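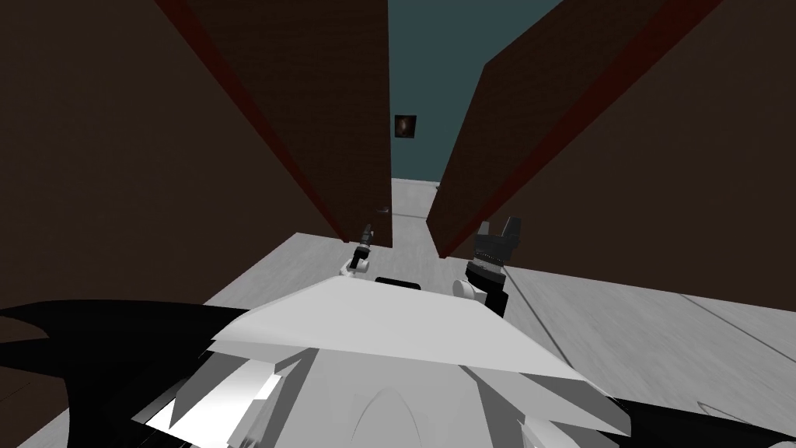
A two-armed robot in simulation, its grippers held low in front of two tall brown panels with a narrow gap between them.

Home | Features | Software | Hardware | Workshops | Back issues | Subscribe

The planner that learned to leave room

June 21, 2024
14 comments | 62 shares

The hardest part of getting a robot through a narrow gap is deciding how much of the robot there is. A wheeled base has a simple outline. Put two arms on top and the outline changes every time an elbow moves. A route that was clear with the arms tucked in is blocked once they reach forward.

The software group at Zosa, a small firm on the edge of Cerkesden, has spent the past year and a half on this one problem. Their planner is called Fallahi, after the street where the first office was. It takes a map of a room, a model of the robot and a place to go, and gives back a path for the base and both arms together. Most of the work is done in simulation, in plain rooms with flat colours and very little furniture.

The rooms look bare because the planner does not care about wallpaper. It works on shapes. A cupboard door is a slab with a hinge, a handle is a small lump on the slab, and the floor is a plane. The rendered view matters to a different part of the system, the part that has to find those shapes from camera images, and that part is tested separately with its own set of rooms.

Early versions treated the base and the arms as two jobs. The base was sent to a good spot, then the arms were planned from there. It was fast and easy to debug, and it failed at doorways. The base would stop with its nose in the opening, exactly where it had been told to, and the arm planner would report that it had no way to lift either hand. Nothing had crashed. Each half had done its job and the robot was stuck.

The present version plans everything at once, which is slower. A full plan for a base and two arms has a lot of joints in it, and the number of possible postures is far too large to check one by one. Fallahi samples postures at random, throws out those that collide, and joins up the rest. In tight places nearly all of them collide, so the group added a second sampler that works only close to surfaces. It takes a posture that touches something and nudges it until it is just clear.

How far "just clear" should be was argued over for weeks. The setting is now 15 millimetres for the arms and 100 for the base. The base figure is large because the wheels slip a little on smooth floors and the position estimate drifts with them. With the arms, the group trusts the joint sensors and lets the planner come closer.

Every change to the code is run against a test set kept under the name Grullmont. It holds 190 scenes, most of them doors, cupboards and corridors, with the gaps set at different widths. A full run takes almost 15 hours on the office machines, so it is started in the evening and read the next morning. The report is a plain table. Each row gives the scene, whether a path was found, how long it took and the smallest clearance along the way.

That last column is the one people read first. A path can be found and still be a poor one, with a wrist passing a door edge at the limit for several seconds. On a real robot that would be a scrape sooner or later. Since December the planner has had a smoothing step that pulls the path away from surfaces wherever there is room to do so. It added a second or two to each plan and got rid of most of the long near misses.

Some scenes still fail. The worst are pairs of panels that lean towards each other, where the space is wider at the floor than higher up, or the other way round. A robot with its arms low may fit where the same robot with its arms raised does not. The near-surface sampler finds these postures, but it does not find enough of them to link into a path before time runs out. The group is trying a third sampler that keeps the hands at a fixed height and varies the rest.

There is also the matter of the robot's own body. When it looks down, its shell and arms fill a good part of the camera view, and the mapping code has to know which pixels to ignore. An early mask was drawn by hand and went out of date whenever the model changed. It is now worked out from the joint angles at each step. If the mask is too small, the robot sees its own wrist as an obstacle and refuses to move.

Work on moving doors comes next. At present a door is treated as fixed while the base passes it, even when one hand is holding the handle. The hinge is already in the map format, and the code that reads it is half written.

Related in Software
- Choosing a collision checker for small teams
- Joint limits and where they go wrong
- What to keep in a nightly test report
- Camera masks for two-armed robots
- Letters: wheel slip on polished floors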